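Tillurside Sorting Sets: Gallery

Kitchen waste practice, food bin station

The sorting sets at Tillurside are used to teach which items go in which household bin. Each set consists of a table, labelled bins and a stock of play food. The notes in this gallery cover the food waste station only. Paper, glass and residual waste have their own pages. Text by Olga Ibarra, revised December.

Table and bin

The station uses a plain table with a clear working surface. Bins go along the far side with the printed face towards the person sorting, so that the label can be read from the working position. Items are laid out on the near side and moved one at a time. Bins are kept upright and are not stacked between sessions.

Labels

Labels are part of the exercise and are left uncovered when the station is set out. Where a bin carries two languages, both are kept. Stickers are not added over the original print. Learners who read only one of the languages are told the category once, at the start, and then work from the colour and the label.

Play food

Vegetables go in the food waste bin whole, with stalks and husks attached. The moulded stalks are the weak point on most pieces, and any piece with a split stalk is withdrawn. The full stock list runs to 44 pieces, of which 17 are vegetables. The Dustamura pieces are hollow and light. The Suominen pieces are heavier and hold their position better on a smooth surface.
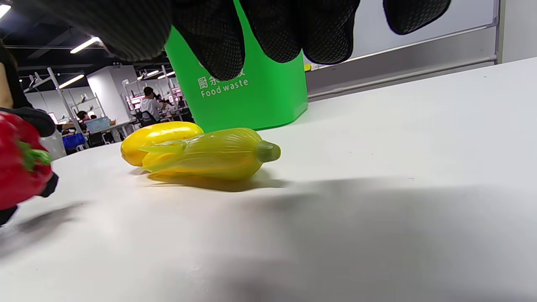 Can cooked food go in the same bin as raw peelings?

Cooked and raw food go in the same bin at Tillurside, including bones, bread and tea bags. Liquids are drained off first. Packaging is taken off and sorted separately.

Corn and pepper

The toy corn has green husk leaves moulded around it, and the red bell pepper has a green stem that curls outward. Both belong to the vegetable group and are sorted without being taken apart. The yellow piece that shares the table with the corn is entered under squash in the stock list, although learners often call it a lemon. Either name leads to the same bin.

Gloves

Dark gloves with a patterned grip surface are accepted at the station. Smooth gloves tend to slip on glossy plastic. Sizes are marked inside the cuff, and pairs are stored together.

Cleaning and storage

Pieces are wiped with warm soapy water and dried on a rack before they go back in the box. Bins are rinsed and left open overnight. The store holds 5 complete sets, in Clunetti crates on the lower shelf. Replacement pieces are ordered under stock number 2854.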